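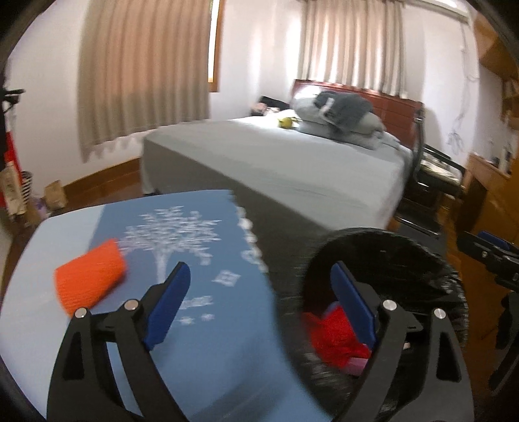

Why do tablecloths have patterns?

Hi kids! Have you ever sat at the table waiting for dinner and stared so long at the cloth that you started seeing stories in it? I do it all the time (and I'm a grown-up, so there you go). I especially like a blue one with a white tree on it, and little snowflake shapes, because it makes me think of a winter morning when everything's quiet and my toque is pulled down over my ears.

So how does a picture get onto cloth? There are a few ways. If the threads are dyed different colours first and then crossed over and under each other, the pattern is woven in. If you poke coloured thread through with a needle, that's embroidery. And if you put colour on top of finished cloth, a bit like a giant stamp, it's called printing. A white tree on blue can be printed, and so can a diamond or a wavy edge.

My friend Wichai Intarasuk taught me a trick for telling them apart. Flip up a corner and peek at the back! Woven patterns usually show on both sides, often with the colours swapped. Printed ones tend to look faded on the back, or don't show at all. Embroidery has knots and loose bits of thread, and it feels bumpy.

What's a scallop?

A scallop is a sea creature with a fan-shaped shell, and its edge goes bump, bump, bump. When a border on cloth does the same thing we call it scalloped. Try drawing one: trace half a coin, slide it along, trace it again, and keep going till you run out of paper. I got to 17 bumps before mine went wonky.

Why use a cloth at all?

Well, spills! Cloth soaks up a bit of juice before it runs into your lap. It also makes less clatter when you put your plate down, and an old scratched table looks ready for a party.

Clearing up

Scraps go in the garbage first, then wipe up the sticky spots. Give the cloth a shake outside (check which way the wind's blowing, I learned that one in October with a whole lot of toast crumbs). Then fold it in half, and in half again, with a friend on the other end if it's a big one.

Something to try

Design your own cloth! Fold a sheet of blue paper in half, pick one favourite tree from your street, and draw it in white crayon.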